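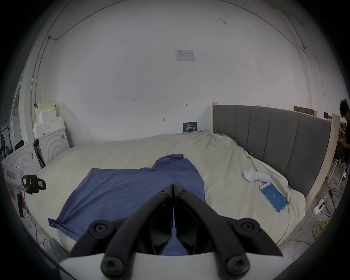
Slide 1: Blue shirt on the bed.

Good afternoon. My subject is the clothes bank in Pludcombe and what we learned from running it out of a converted shop. Skip the history if we start late, it is in the handout.

The bank opened in March with 2 rails and a borrowed till. By the end of the first year we had given out 1,661 items. Most were adult tops. Children's shoes went fastest and we never had enough.

Say something on sorting. We tried sorting by size first and it was slow. Sorting by season first, then size, worked better on busy mornings. Anything stained goes to the rag merchant, Renevik, who collect every three weeks and pay by weight.

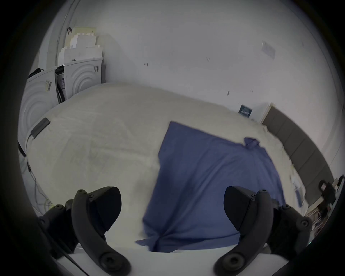
Slide 2: White sheet and dark blue cloth, laundry machines by the back wall.

Washing costs. Our water bill went up by £458 over the year. The Staluro fund covered it, but that grant has ended. Ask if anyone in the room has a deal with a launderette.

Bedding. We said no to it at first for lack of shelf space. People kept asking, so we now take sheets and duvet covers. No pillows.

Opening hours. The evening session was quiet until we moved it to follow the Triệu kitchen's supper next door. Pause for questions on this one, it always gets some.

Last point is the referral form. It is down to one side of paper. Copies are on the table by the door, please take one.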